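Gestico Handling Project: Progress Report to the Equipment Fund
Friday, June 3, 2022

Spending is under plan. We have used 62 percent of the equipment line, and the remaining money is held for the arm and one gripper.

The quote from Serrano for the arm is good through the end of the quarter. Delivery is 11 weeks from order. Rullby quoted a shorter wait but does not include the controller, and adding it brings the two prices close together. We recommend Serrano.

We have not ordered the gripper. In January we planned to buy two sets of fingers and choose between them on the bench. We now want to choose in simulation and buy one. The money saved would go to spare finger pads and a second power supply.

Simulation work started in April on the existing workstation. No new license was needed. We are running irregular shapes first, as these are the parts the Grorkotia site has the most trouble with. The list has 35 shapes, and more than 100 grasps are planned for each.
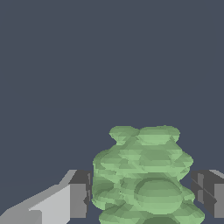 Simulated grasp of an irregular green shape between two gripper fingers.

Finger width is still open. A wider pad costs more and may rule out the cheaper mount. We will send a firm figure with the purchase request.

We ask the fund to approve the arm order now and carry the gripper money into the next period.

Related items
Equipment budget, first quarter
Grorkotia site visit notes
Bench space and power plan

Comments (2)
gh_ops: Does the Serrano price include shipping?
benchside: Please keep the spare pads in. We ran short last time.

Contact the project office | © 2022 Gestico | Back to top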